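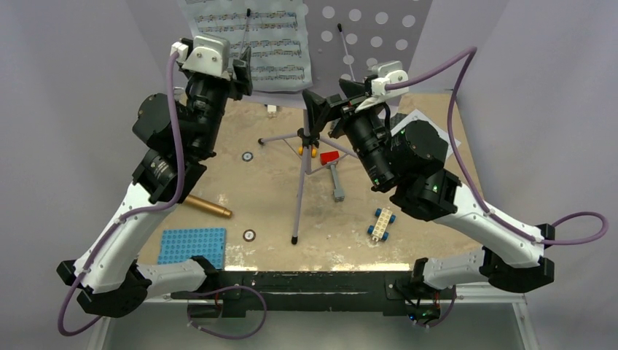 Ingvar Norðdahl objected after the last session that the question in the course title is badly put: a dishwasher has done a household chore for decades, so machines can obviously do chores, and what the course asks is whether one machine can do several. The objection is accepted. For the rest of the notes, "chore" means a task started by a person in an unprepared room, with objects the machine has not been set up for.

Unit 4. Two-arm work on household objects
Course notes, D. Egilsson
Revised 15 July 2021

4.1 Why two arms

Many chores need one hand to hold and one to act. Opening a jar, folding a shirt and setting up a music stand all fall in this class. A thin stand on splayed legs is a poor object to push with a single gripper: a sideways force at the top of the shaft has a long lever arm about the feet, and the stand tips before it slides. With two arms, one gripper can fix the shaft while the other works on the clamp or the holder. Each arm is then a disturbance to the other, and the controller must limit the internal force between them.

Reach is the second matter. Arms mounted on the front edge of a table and facing inward share a volume over the middle. Outside it, each works alone. A tall object in the shared volume also divides it, and paths must be planned around the shaft as well as around the other arm.

4.2 Clutter

Shop-floor cells usually present one part in one pose. A household table does not. A tube, a toy hammer, a block-built vehicle and a studded baseplate differ in grasp width, in stiffness and in whether they roll. A flat baseplate gives a parallel gripper almost nothing to close on, and it is normally slid to the table edge first. Sheets of paper have the same problem and also bend.

4.3 Reported figures

The Jamberg exercise (reading 3) ran 200 trials of a stand-and-clamp task.

Trials completed without help: 87
Trials completed after one intervention: 104
Trials abandoned: the remainder

Students often add the first two rows and quote the sum as the success rate. Do not do this. An intervention means a person stood by for the whole trial, and the labor saved is then close to zero. Use the first row only, and state the time limit.

The Trernora report counts a trial as complete when the clamp is closed, whatever the state of the other objects. Its rate cannot be compared with Jamberg's.

4.4 Position taken in this unit

Fixed shop-floor tasks: yes, for repeated parts.
Single household tasks, supervised: partly.
Mixed household tasks, unsupervised: not yet.

Problem set, due before Unit 5

1. For a stand of height h and foot radius r, find the largest horizontal force at the top before tipping. Neglect the mass of the clamp.
2. Repeat with one gripper holding the shaft at h/2.
3. Read Lund, section 7, and list the assumptions made about friction.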